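Votcombe Customs House: Interim Report on Conservation and Adaptation Works

Prepared for the grant program by the Pirine Building Trust
Period covered: project start through December

1. Summary

The Trust is pleased to report on the first stage of works at the former Customs House, Votcombe. The building was put up in 1871 as a bonded store and collection office and has been extended twice, first in brick and later with the two-story concrete range along Nummont Lane. The award supports the repair of the original block and its conversion to archive storage and public reading rooms. Roof and drainage works are complete. Masonry repair is behind schedule and is discussed in section 3.

2. Works completed

The slate roof over the 1871 block has been stripped and relaid. The contractor, Jõgi, was able to reuse 2731 of the original slates, and the remainder were replaced with new slates of matching size and color. Lead valleys on the north side were renewed in full. Cast iron gutters were repaired where possible - two lengths at the lane end had to be recast.

Below ground, the brick culvert that crosses the yard has been cleared and relined. Survey work located a second, shallower drain that does not appear on the 1904 plans. It has been recorded and capped.
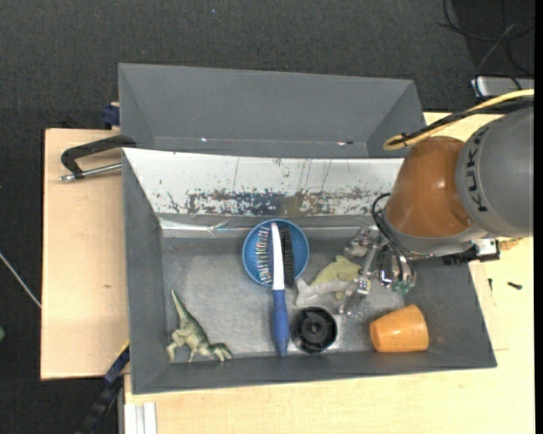

Internally, the later partitions on the upper floor have been taken down and the original bay spacing restored. The tally office, with its counter and paneling, has been boxed in for protection and will not be touched until the final stage.

3. Masonry

Removal of the cement render on the east wall showed deeper decay in the stone than the condition survey had allowed for. The scope has been revised from localized patching to the replacement of the full string course and most of the window heads. Laine Kļaviņa, conservation architect to the project, has approved the revised drawings, and samples of stone and lime mortar have been accepted by the planning authority. The extra work adds seven weeks to the program.

4. Budget

The additional masonry will be met from contingency. A saving of $3896 on scaffold hire, achieved by combining the roof and east wall lifts, has been returned to the same line. No increase in the award is requested.

5. Next period

East wall repairs will continue, followed by the sash windows on the lane side. Shelving layouts for the archive floor are to be settled once the structural engineer confirms the permitted floor loading. A revised program is attached as Appendix B. Questions on this report may be sent to Tania Bepari, Project Manager, at the Trust's office.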